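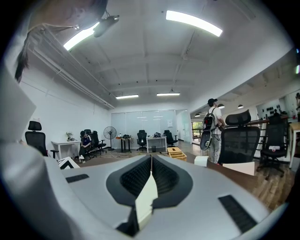 Skister hand grippers: build gallery

Skister is a pair of hand-held grippers that Ottavio Gatti and I have been putting together in the shared workshop at Codosberg. You hold one in each hand and use them to pick things up, and later on the recorded movements go to an arm. The arm is still in boxes. These are pictures from the bench days, with notes for anyone building from the same drawings.

The first picture looks up past one gripper from close range. The pale tab is standing in the middle of the black padded recess. The padding is the third material we have tried. Felt wore through, and the rubber sheet from Selaneo was too stiff to fold into the V without lifting at the corners. The present stuff is cut with scissors and glued in two halves, so there is a seam down the middle. Leave a small gap there when you glue it or the halves push each other up.

The grey shell was printed at home by Uthai Klinhom. Each half took 22 hours. He sanded the curved parts by hand and left the inside rough. The screws are M3 throughout except for 2 at the back, where the drawing says M3 and the hole is plainly M2.5. Drill it out.

Room plan: the long wooden desk is for picking up and putting down. Soldering is done in the next room. Please put chairs back.

Skister build notes, no. 2
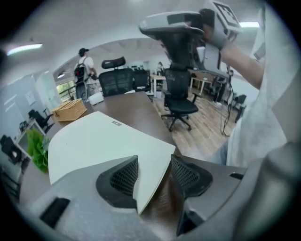
No. 281 in the workshop gallery

Both grippers out at the long desk, one with a white panel at its fingers and the other held up high with its square marker tag showing. Flat, wide things like the panel are a fair test of the mesh pads, as the load wants to twist and the pads have to stop it. We have set the spring one notch tighter than the drawing for this sort of thing. Small boxes and baskets are fine on the standard setting.

The tag has to be flat. Ours are printed on ordinary paper and stuck to card, and the first ones curled at the corners over a weekend. Buppha Wongsuwan now runs them through a laminator with a matt pouch. Gloss pouches catch the ceiling lights and the tracking drops out.

Still to do: a softer trigger return, a proper strap for the wrist, and a second set of pads for Apinya Saengthong, who has smaller hands and finds the grip too wide. Drawings are in the Skister folder on the workshop drive.

Page last changed 10 December 2024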